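Nillska Fight Notes

A fan-made data set of move timings for Nillska, the arena brawler from Praver. It covers startup, active and recovery frames for the full launch roster, plus hit-stop and cancel windows where we could measure them. Last updated January 2025.

What's in it

moves.csv -- one row per move, per character
cancels.csv -- which moves chain into which, and how late you can press
stances.csv -- Hájek's 4 stances, kept apart from everything else for the sake of sanity
notes.txt -- odd stuff we ran into, in no order at all

Hájek is a joy to dig through, by the way. His low stance changes the recovery on nearly every heavy attack, and there's a kick out of the crouch that cancels into itself if you hit guard on frame 17. Try it in training mode, it feels great!

How the timings were taken

Everything was recorded in training mode at a locked 60 fps, stage set to Davley Docks (flat floor, no moving background), then stepped through by hand. Each move was timed by 2 people. If they disagreed, the row has "check" in the last column. Sayaka Morikawa did most of the grapplers and Otakar Oravec did the rest, including all the air throws -- a huge job, thank you both.
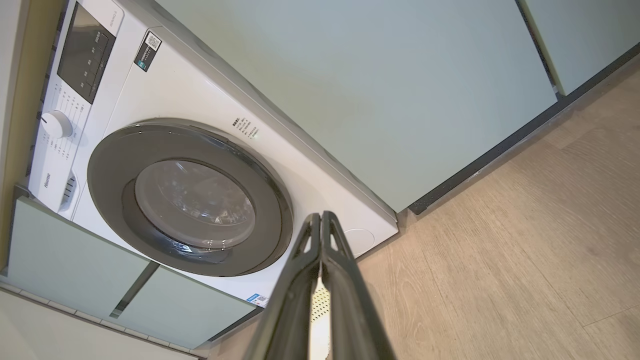

Columns in moves.csv

character: lower case, no accents (so "hajek")
move: the name used in the in-game move list
startup, active, recovery: whole frames
on_block: negative means the attacker recovers later
patch: game version at time of recording
check: blank, or "check"

Known gaps

Assist attacks aren't in yet. Neusa Barbosa has a partial sheet and we hope to merge it in March. Wall bounces depend on distance, and we only have values for point blank. Online play adds input delay, so don't use these numbers to argue about ranked matches (I have done this, I lost).

Using it

Free for guides, videos, wikis, bots, whatever you like. A credit to Nillska Fight Notes is nice to have. Fixes are very welcome: open an issue with the character, the move and a clip, and Tahira Qureshi or I will take a look.

-- Iveta Kopecký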